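Contact-Rich Manipulation Software: Project Gallery

The Cellura Laboratory conducts research on software for robotic manipulation in settings where parts are small, tolerances are close and the view of the work is often blocked. Its current project, Cameo, develops methods of perception, planning and control for two kinds of task: reaching into the interior of used computer equipment, and placing parts in fixtures. The project is led by Carolina Matos. Software development is directed by Tomás Loureiro, and the evaluation program is the responsibility of Vitória Macedo.

The gallery presents the work from the viewpoint of the gripper, as recorded by the wrist camera. The same images are supplied to the perception software at each planning cycle. Short notes on the relevant software components accompany each entry.

Perception in Crowded Interiors

A desktop computer presents the perception module with cables, brackets and connectors that overlap one another and differ from model to model. The module does not attempt a complete reconstruction of the interior. It divides the visible area into regions that the arm may touch, regions that it must avoid and regions for which there is not enough information. Cables are assigned to the second class unless the task plan names them as a target.
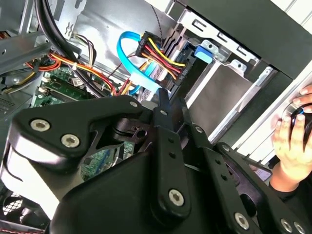

Gripper inside an open desktop tower, with power supply wires and a blue SATA cable beyond the linkages.

The gripper itself hides a large part of the view at close range. A mask computed from the joint positions removes the gripper from each image before segmentation is carried out. The mask is updated with every image, as the outline of the linkages changes when the fingers open and close. Errors in the mask were a leading cause of false obstacle reports in the first version of the software, and the joint encoder readings are now matched to the image time stamp before the mask is drawn.

The segmentation model was trained on 1,442 labeled images of computer interiors. A further 245 images were held back for evaluation and are not used in any stage of training. Labeling guidelines were prepared by Oranuch Mahawong and may be requested from the project office.

Planning Above the Chassis

The planner, named Guerreiro, produces arm motions in two stages. The first stage selects an approach direction that keeps the wrist clear of the case walls and the drive cage. The second stage computes the final part of the path at low speed and checks it again whenever the perception module reports a change. If no clear path remains, the arm holds its position and the operator is notified.
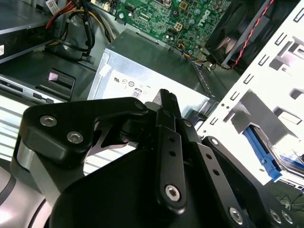
Tomás Bastos asked during the March review whether the second check was worth the added delay, given that most paths are accepted without change. He proposed that it be run only when a region marked as unknown lies close to the path. The proposal was adopted for trial, and both versions of the planner are being maintained until the comparison is complete.

Plans are stored with the image, the region map and the joint positions from which they were made. Any plan can therefore be replayed and examined on a workstation without use of the arm. The replay tool has become the principal means by which faults are reported within the group, and new members of the software team are trained on it before they operate the equipment.

Estimating the Position of a Module

Position estimates are required before the gripper closes on a part or releases it. For electronic modules held in a frame, the software fits straight edges to the outline of the frame and uses the circuit board inside it as a second source of evidence. The two estimates are compared, and the controller is given both a position and a measure of agreement. Closing speed is reduced when agreement is low.
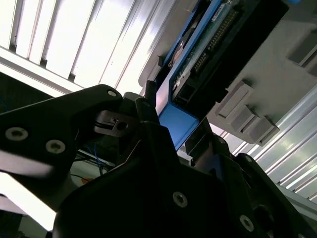 Oranuch Mahawong wrote in response to an earlier version of this page that the measure of agreement should be published together with the results. A single success rate, in her view, tells other laboratories very little about when the method can be trusted. The laboratory accepts this point, and the next technical report will list agreement values for every trial.

Strong light remains a difficulty. Overexposed areas carry no usable edges, and the estimator excludes them from the fit. Exposure control is handled by a separate process, which adjusts the camera for the area nearest the fingertips and leaves the background uncorrected.

Control During Insertion

Insertion of a long part into a slot is governed by a compliant controller. The arm is permitted to give way sideways while it maintains a small force along the direction of insertion. The controller changes between 3 modes: free motion, contact search and guided insertion.
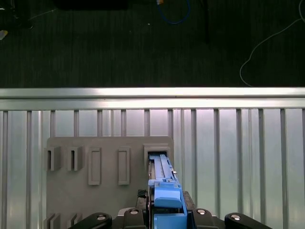

Each change of mode requires agreement between the force estimate and the visual estimate. When the two disagree, the controller returns to contact search and repeats the approach from a slightly different angle. A limit of 25 attempts is set for each part, after which control passes to the operator and the record is marked for review.

Mode changes and force readings are written to the same log as the planner output and may be viewed along a common time line. The logging tools were developed with Bevutine, which maintains the file format and the viewer. Requests for access to the viewer should be addressed to Tomás Loureiro at the Cellura Laboratory.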